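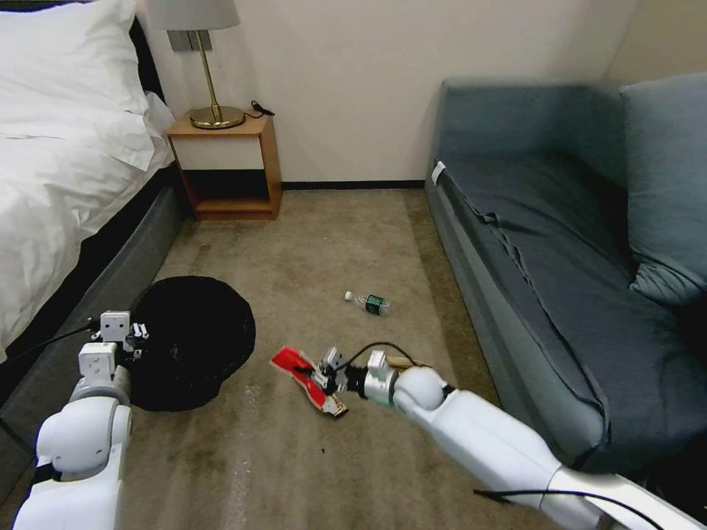
October, 9:40 pm. Second batch of the wool dye test is in the jars, 12 skeins this time, and I'm already happier with it than the first lot! Onion skin at 200 grams gave a proper warm gold, the kind I'd been after all along. Closest thing I can point Delyth to is the nightstand by the back wall, that light orange-brown wood, though ours leans a bit yellower (alum, I bet). The madder is still sulking. Taras thinks the water's too hard and wants to try rain water, fine by me.

Left to soak: 4 jars, lids loose, on the Komby shelf. Please don't stir them, Arsen!! Still need more alum and a new strainer. Will rinse two skeins before lunch and see how much runs.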